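Ticket: Sorting and tidying job, arm stops short or drops small blocks
Status: Open, partly resolved
Opened: 2022-08-15
Site: Flarncombe workshop
Related to: Goter household chores trial, table tasks
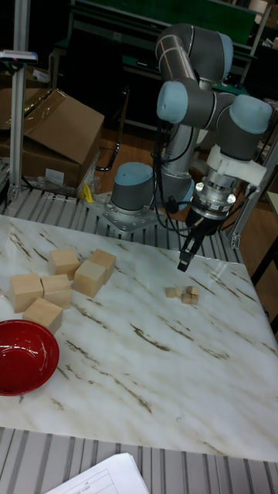
Summary of the problem

The job is a simple one on paper. Wooden blocks of two sizes are on a table and the arm has to clear the small ones into a bowl and leave the large ones where they are. We chose it as a stand-in for the sort of tidying people ask about whenever they hear what the Goter trial is for: toys off a table, screws into a tray, cutlery into a drawer. A child of four can do it. The arm can do it too, some of the time, and this ticket is about the rest of the time.

Three faults are covered here. They were logged separately to begin with and then merged, as it became hard to say which one was causing which.

Fault A: the gripper closes above a small block and comes up with nothing.
Fault B: the gripper picks up a small block, then loses it on the way to the bowl.
Fault C: the planner refuses the move and the job stops with a "no clear approach" message.

Large blocks are not affected. They were picked and put down without trouble in every test where we asked for it.

Setup

Six-axis arm, two-finger gripper, marble-pattern table top. Job software is Stesevis, current release at the time of opening. Gripper closing force is set in steps from 0 to 2000 in the Stesevis tool page. These steps are not newtons and should not be read as such. The default for the job was 1000.

Lighting is the ordinary workshop lighting. No blinds.

Log

Entry 1

Ran the job as delivered. Fault A on the first small block. The fingers closed neatly in the air and the arm carried nothing across to the bowl, opened, and went back for the next one. As far as the software was concerned the block had been delivered. This is the part that would annoy anyone at home more than the miss itself. A person who misses a block knows about it.

Turned on the grip check in the tool page. It was off by default. With it on, the job now notices an empty grip and tries again up to the set limit. It does not fix the miss, but it stops the job claiming work it has not done.

Entry 2

Checked the tool length. The value in Stesevis did not include the adapter piece between the wrist and the tool flange. Someone had entered the flange and the gripper only. Corrected it from the drawing, then touched off on the table to confirm.

Fault A much reduced after this. On large blocks the wrong length had made no difference, because there is plenty of block to get hold of. On small ones it was enough to miss altogether.

Note for whoever writes the setup guide: the guide says "enter tool length" and gives no picture of where to measure from. It needs one.

Entry 3

Fault A still happens, mostly near the patch of table that catches the light. The table top is glossy and has veins running across it, brown and grey. In the depth view the height of the table jumps about where the reflection is, and the block heights jump with it.

Tried a matt grey cloth over the table. Fault A went away for the whole of that run. Took the cloth off, fault came back.

We are not going to call the cloth a fix. The point of the trial is kitchens and worktops as people have them, and a good many of those are shiny. Leaving the cloth off and carrying on.

Entry 4

Wrote to Stesevis support with the depth recordings. Reply in short: use the fixed-plane option, which takes the table height from a calibration and ignores what the sensor says about the surface. Switched it on. Better. The reflection no longer moves the pick height.

The drawback is plain enough. If the table is moved or something is put under one corner, the calibration is wrong and nothing tells you. Fine for a workshop bench that stays put. In a house I would not trust it past the first week.

Entry 5

Moved on to Fault B. Closing force was 1000. Watched several drops. The block does not fall straight away. It turns between the fingers as the wrist swings round, then slips out at one end.

Raised the force to the full 2000. The block now sometimes shoots out as the fingers close, before the arm has lifted at all. One went under the workbench and took a while to find. Put the force back to 1000.

Entry 6

Looked at the finger pads. They are the ones that came with the gripper, hard and flat. Fitted the soft pads from the spares drawer (Schumacher, the thin type) and lowered the force to 350.

Fault B has not been seen since on single blocks. The block seats in the pad and stays square. Soft pads do pick up dust, so they will want wiping down. Added to the weekly sheet.

I would recommend soft pads as standard for all the table jobs. We had the same pads on for the clothes peg tests in February and somebody took them off again without a note.

Entry 7

Fault C. This one comes up when the small blocks lie close together. The fingers need a gap on both sides of a block before they can go down. If there is no gap, the planner looks for another angle, and if there is none of those either it stops and waits for a person.

A hand does not have this problem. You drag one block off the pile with a fingertip, or scoop the lot over the edge of the table into your palm. We have told the arm that touching anything except the target is a collision, so it does neither.

Tried reducing the clearance setting. It now attempts more picks, but it catches the neighbouring blocks with the outside of the finger and pushes them away. Nothing broken, and with blocks it hardly matters. With glasses it would.

Entry 8

Stesevis has a "nudge first" option, marked as a trial feature. Turned it on with the clearance back at its normal value. When the planner finds no gap, the arm closes the gripper, lowers it beside the pile, sweeps a short way sideways, lifts, looks again, and plans again.

It works, slowly. Most piles come apart after one nudge. The trouble is where the blocks go. It has no notion of the table edge when nudging, only of the reach of the arm, and it swept a block off the side. It also pushed a small one hard up against a large one, after which it was worse off than when it started and stopped with the Fault C message again.

Set a keep-in area well inside the table edge. Nothing swept off after that. The large blocks are still not treated as something to stay away from. Raised with Stesevis as a request.

Entry 9

Bowl end of the job. Not one of the listed faults but it belongs here. The drop point is a fixed position. If the bowl has been shifted, the block goes on the table beside it. The grip check does not help, as the grip was good right up to the moment of letting go.

Changed the drop point from a fixed position to "find bowl". The bowl is red and glossy and the colour match finds it easily. The highlight on the rim upset the fit at first and the centre came out too far towards the rim. Widened the colour range and it settled.

It will find this bowl. It would not find a white one on this table, I am fairly sure, and have not tried.

Entry 10

Full run with everything above in place: corrected tool length, grip check on, fixed plane on, soft pads, force 350, nudge first with keep-in area, find bowl.

Job finished without a person stepping in on most runs. Where it stopped, it was Fault C every time, a small block against a large one. Finish time was more than 2 minutes on a good run. Doing it by hand takes as long as it takes to say so.

Where this leaves us

Fault A: closed for this bench. Cause was tool length, with the shiny table on top of it. Fixed-plane option hides the second part and does not cure it.

Fault B: closed. Soft pads, force 350.

Fault C: open. Waiting on Stesevis for the request in entry 8.

There was a question from the Goter side on whether this job can be marked as "ready for home use" in the summary table. My answer is no. Each setting that made it work leans on something staying the same: the table, the pads, the colour of the bowl, the size of the blocks. In a workshop you can hold those things still, and I would be content to leave this arm sorting parts of one kind into a tray through an afternoon -- with someone in the building. A front room does not hold still.

I have marked it "ready for bench use, supervised". If the table only has yes and no, put no.

Actions

Send depth recordings from entry 3 to the Goter shared folder. Done.
Add the adapter to the tool length drawing in the setup guide. Not done.
Order more soft pads, thin type. Ordered.
Label the spares drawer so the pads stay on the gripper. Not done.
Repeat entry 9 with a bowl of another colour. Not done.
Repeat entry 3 with the lights moved -- needs a ladder, ask first. Not done.
Ask Stesevis whether nudging can take account of other objects on the table. Sent, no reply yet.

Settings file saved under the job name with "softpad" on the end. Please do not overwrite the old one, as entry 5 refers to it.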